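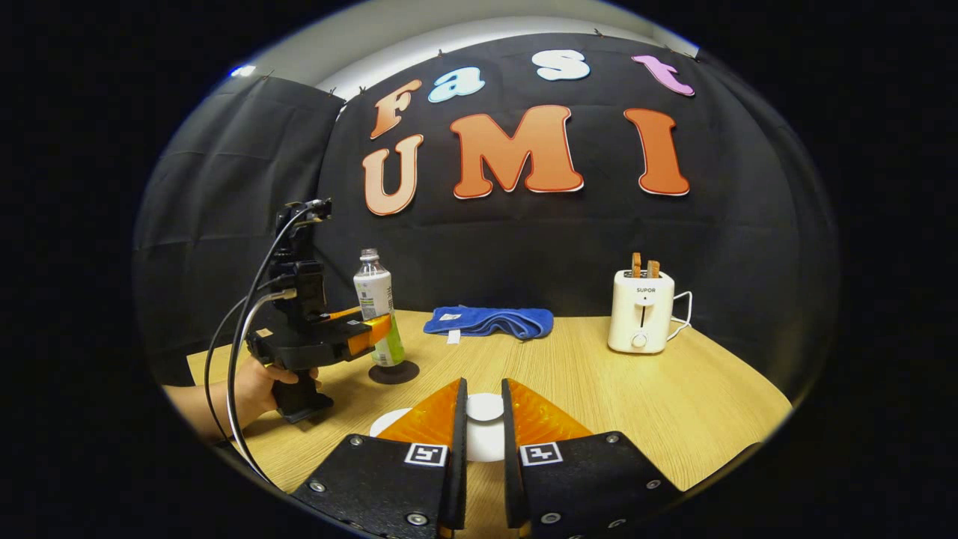

The breakfast table at the Drellurmont open day, with a hand-held gripper close to the water bottle. Photo: Meenakshi Kaimal

Visitors try robot grippers by hand at Drellurmont open day

DRELLURMONT, September 2025 – A toaster, a towel and a bottle of water were enough to keep a queue of visitors waiting on Saturday, when the automation workshop Senus opened its doors to the public for the second time.

The workshop received 408 visitors between ten in the morning and five in the afternoon, compared with 300 at the first open day. Many of them came with children, and the most popular stop was a table laid with ordinary household things, where the work is done with grippers held in the hand.

The person holds one gripper in each hand and carries out a small household job, such as moving a bottle or folding a towel. A camera on the gripper records what the fingers are doing, and the recordings are used later to teach a robot arm the same movements. The fingers have soft orange pads at the end, with ribs, which bend a little when they close on an object.

Meenakshi Kaimal, who leads the household tasks at Senus, gave the demonstration every half hour. She began with the water bottle, then went on to the towel, and left the toast for the end.

"People think the toaster is the difficult one, but for us it is the towel," she told the visitors. "A bottle has the same shape each time you come to it. The towel is different every time, also when you believe that you put it down in the same way."

After each demonstration the visitors were invited to try for themselves. Most managed to lift the bottle at the first or second attempt. Folding the towel took longer, and several people put the grippers down and finished the fold with their own fingers. A boy of nine years stayed for three turns and asked if the robot would also have to wash the plates. Ms Kaimal answered that plates are planned, but not for this year.

Not all the questions were so light. One visitor, a retired nurse, wanted to know who sees the recordings if such work is done in a private home. Ms Kaimal said that the team at present records only in its own rooms, and that it would ask for written permission before it goes anywhere else. Another visitor asked about jobs. She said she could speak only for her own project, which is meant for people who have weak hands and want to stay longer in their own kitchen.

According to figures shown on a poster near the entrance, the team has made 644 recordings of table tasks since February. Each task is repeated by different people, both right-handed and left-handed, so that the robot does not learn the habits of one person only. In total 32 people have taken part until now, and the workshop is looking for more. No technical knowledge is needed, and a session takes one afternoon.

In the next room, the packaging company Arnico showed a sorting line for small parcels, which ran for ten minutes at a time on account of the noise. The Suwannarat bakery served coffee and coconut cakes in the yard and had sold everything before three o'clock – an hour earlier than last time, as the owner said with some regret.

Senus would like to repeat the open day next year, if possible over two days. It also wants to offer shorter visits for school classes, in groups small enough that each pupil can hold the grippers. Schools and other interested persons can leave their name at the reception desk of the workshop on weekdays from nine to four.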